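Shoes, Bottles and Other Things Walkers Ruin at Home

Updated June 26, 2021
By Ama Asamoah

I walk five miles most days, and I've been told a lot of nonsense about how to look after the gear. Most of it I tried at least once. Below is what I still do, plus a few things I quit and don't miss.

Smelly shoes in the freezer
The claim is that a night in the freezer kills whatever is making the smell. I gave it three nights. The shoes came out cold, and by the second walk they smelled the way they did before. Pull the insoles, wash them in the sink with dish soap, and let them dry all the way before they go back in. If they still smell after two washes, buy new insoles.

Wet shoes
Newspaper works, and I say that as someone who wanted it not to. Crumple it loosely, stuff it up into the toe, and change it after an hour. People who leave the same wad in overnight and then complain are the reason this tip has a bad name. Don't use the dryer, whatever the guy at the shoe store says. I did it to a pair of Brendis trail shoes and the sole let go at the toe on both sides.

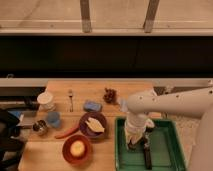 Water bottles and bladders
Forget the denture tablets unless you already own some. A spoonful of baking soda in warm water, left for 30 minutes and shaken hard, gets rid of the plastic taste as well as anything I've paid for. The Wannasri cleaning kit has a nice long brush -- I'll give them that -- but the powder that comes with it looks and acts like baking soda to me, at a much sillier price.

For the hose, swing it around your head outside, then hang it with both ends open. A closed hose grows things.

Snacks that survive a pocket
I don't believe in the $4 bar. Half a peanut butter sandwich, wrapped tight in wax paper, holds up fine for a couple of hours. Bananas don't, at least not in my pocket. Eat the banana before you leave and take the peel to the compost instead of "letting nature have it" on the trail.

Chips go in a hard container or they go as crumbs. 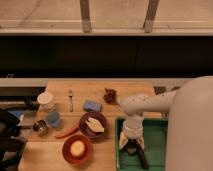 Green tray, dark bowl, light wood tabletop.

Socks
Turn them inside out before washing. Skip the fabric softener, which leaves mine slick and slow to dry. As for socks that promise 1000 miles, I got around 18 weeks out of the Lelloro pair before my heel was looking at me. The cheap ones lasted until September.

Rain jackets
Before you buy the spray, wash the jacket. Dirt was most of my problem. Then try low heat in the dryer if the care tag allows it, and put a few drops of water on the sleeve. If they bead up, keep your money. If they soak in, okay, buy the spray, and do it on the porch.

Blister powder
Cledodora foot powder, cornstarch from the pantry, same result on my feet. I wore one on each foot for a week and couldn't have told you which was which -- and the one that costs more also gets all over the bath mat.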